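Kundosero teaches its kitchen arms to stir
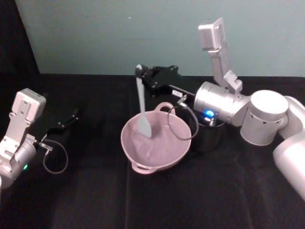

The right arm has the spatula in the pink bowl.

I dropped in on the Kundosero crew in Deduvberg this month, and I could've stayed all afternoon! They're collecting examples of everyday kitchen jobs – stirring, scraping, moving things between a bowl and a pot – so a learning system can pick them up by watching.

They've got 944 recordings in the bag so far, all made with a person guiding both arms. Raíssa Sales, who looks after the sessions, told me the fumbled ones get kept too (labelled, of course). "We'd be mad to toss them," she said.

Next up is a different colour of bowl and four new spatulas, with the first training run planned for May.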